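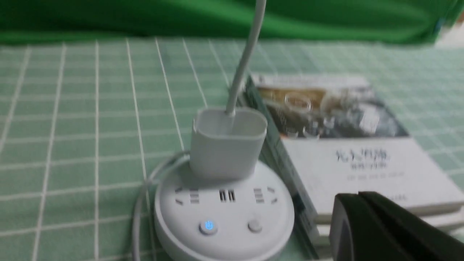

Schutzstopp am Handgelenk: Schlaufe im Greiferkabel prüfen und neu verlegen

Stand: 14. Feb. 2022

Die Anleitung gilt für den Tischaufbau mit dem Arm Jidberg und der Steuerung Somach, Softwarestand 9 und 11. Behandelt wird ein Fehler, der im Juli zum ersten Mal auftrat: Der Arm fährt aus der Ruhelage zur runden Steckdosenleiste, senkt sich ab und bleibt kurz vor der Zielhöhe mit Schutzstopp stehen. Im Protokoll steht eine Momentüberschreitung am Handgelenk, die Kollisionserkennung meldet aber keinen Kontakt am Greifer.

Ursache war bei uns das Greiferkabel. Dreht das Handgelenk beim Absenken ein, wandert die Schlaufe nach außen und kann an der Kante eines Buches hängen bleiben. Die Steuerung sieht davon nur das Gegenmoment. Wer den Stopp quittiert und weiterfährt, zieht das Kabel am Stecker ab oder verschiebt den ganzen Bücherstapel.

Vor Beginn

Not-Halt drücken und gedrückt lassen. Die Steckdosenleiste am Tisch vom Netz trennen. Bei uns leuchtet an der Leiste eine blaue Anzeige, solange Spannung anliegt; erst wenn sie erloschen ist und der Netzstecker sichtbar danebenliegt, wird in der Nähe der Finger gearbeitet. Die Steckplätze sind nach oben offen, eine abgerutschte Greiferspitze oder ein Schraubendreher landet sonst genau dort.

Schritt 1: Fehler zuordnen

Protokoll öffnen und die letzten 20 Einträge vor dem Stopp ansehen. Steigt das Moment am Handgelenk langsam an, zieht etwas am Arm. Ein Sprung innerhalb eines einzigen Eintrags spricht für einen echten Zusammenstoß, dann bitte mit der Kollisionsanleitung weitermachen.

Schritt 2: Gegenprobe auf freier Fläche

Not-Halt lösen, Geschwindigkeit auf die kleinste Stufe stellen, Arm im Handbetrieb über den freien Teil der Gittermatte fahren. Greifer öffnen und dieselbe Drehung ausführen wie beim Absenken auf die Leiste. Eine Hand bleibt am Not-Halt. Läuft die Bewegung ohne Stopp durch, sind Getriebe und Sensor vermutlich in Ordnung.
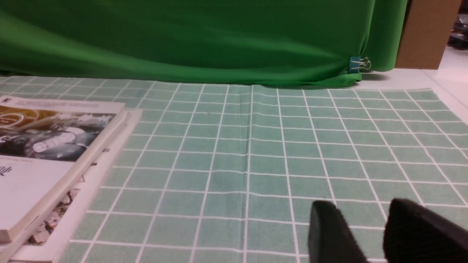 Jhonatan Bermúdez: Die Gegenprobe bitte in beide Drehrichtungen machen. Unser Arm lief rechtsherum einwandfrei und blieb linksherum jedes Mal stehen, da war das Kabel an der Zugentlastung zu kurz gefasst. Habe zwei Tage am Sensor gesucht.

Der Hinweis ist übernommen, also: beide Richtungen, jeweils bis zum Anschlag der späteren Bahn.

Schritt 3: Kabelweg am Ziel ansehen

Den Arm in kleinen Schritten über die Steckdosenleiste fahren, die dabei spannungsfrei bleibt. Vor jedem Schritt auf die Schlaufe schauen. Sie geht am Greiferhalter oben heraus und kommt in weitem Bogen am Arm zurück, und in dieser Stellung liegt der Bogen über den Büchern. Von der Seite prüfen, wie viel Luft zur Buchkante bleibt.
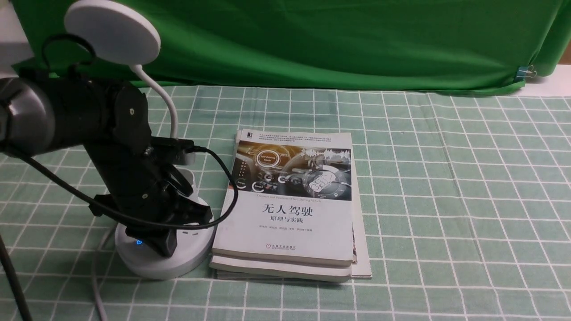

Notiert wird die Höhe, bei der sich Kabel und Buch zum ersten Mal berühren. Danach den Arm wieder anheben, auf keinen Fall seitlich wegfahren. Not-Halt drücken.

Schritt 4: Kabel neu verlegen

Klettband am Unterarm lösen und das freie Stück bis zum Greiferhalter auf 400 mm einstellen. Der Wert stammt aus unserem Aufbau; bei anderem Greifer muss er neu ermittelt werden. Das Kabel darf bei voller Drehung nicht spannen. Klettband schließen, Stecker auf festen Sitz prüfen. Mit Kabelbindern haben wir schlechte Erfahrungen, einer hat den Mantel eingeschnitten.

Schritt 5: Sperrzone eintragen

In Somach unter Arbeitsraum einen Quader um den Bücherstapel anlegen. Die Software rechnet nur mit der Kontur von Arm und Greifer und kennt das Kabel nicht, der Quader muss daher größer sein als der Stapel. Wird der Stapel verrückt, ist die Zone falsch und muss neu eingegeben werden.
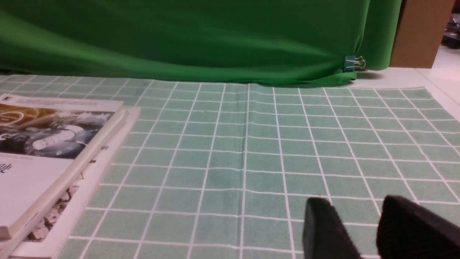 Beim Einmessen dienen die Linien der Matte als Bezug. Liegt sie in der Falte nicht glatt auf, vorher glattstreichen, sonst stimmt die Höhe an dieser Stelle nicht.

Schritt 6: Freigabe

Die Bahn 20-mal mit kleinster Geschwindigkeit fahren, weiterhin ohne Netzspannung an der Leiste. Tritt kein Stopp auf, Spannung zuschalten und den normalen Betrieb aufnehmen. Bei einem erneuten Stopp zurück zu Schritt 3.

Die Momentgrenze am Handgelenk bleibt in jedem Fall auf dem Auslieferungswert. Protokolle mit unklarem Verlauf bitte an Ifigeneia Sotiropoulos schicken, mit Softwarestand und der notierten Höhe aus Schritt 3.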